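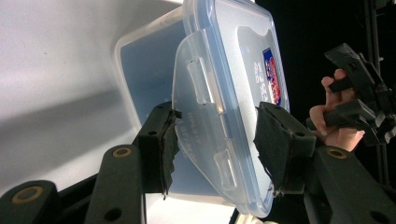
10 May 2024

Gorley Press to publish Areti Kontogiannis's first full-length comic, The Salt Ferry

Gorley Press is delighted to announce The Salt Ferry, a 454-page graphic novel written and drawn by Areti Kontogiannis, which will be in bookshops this July.

The story follows two sisters who take jobs on the last ferry to Derkeck, an island town that is slowly emptying of people. Ines wants to stay and run the boat. Marta wants to sell it before winter. Between crossings we meet the passengers, among them a retired piano tuner, a boy moving house with his hens and a priest who is always seasick, and their tales are told in 19 short chapters, each with its own colour.

Kontogiannis drew the whole book in brush and ink, and it took her three years. Readers of her small-press comic Prantl will recognise the crowded harbours and the very funny dogs, but she has never had this much room before and she uses all of it — there is a storm that runs for 70 pages with hardly a word spoken, and we couldn't put it down!

“I grew up near a ferry port and I always wanted to know what people were carrying,” says Kontogiannis. “I started with one drawing of a woman holding a lamp, and then I had to find out where she was going.”

Original pages from the book will be on show at the Briner Gallery throughout July, and Kontogiannis will be there on the opening evening to sign copies and draw in them too.

Review copies are available now as PDFs, with printed proofs to follow. Please contact the Gorley Press publicity desk for these, for sample pages or to arrange an interview.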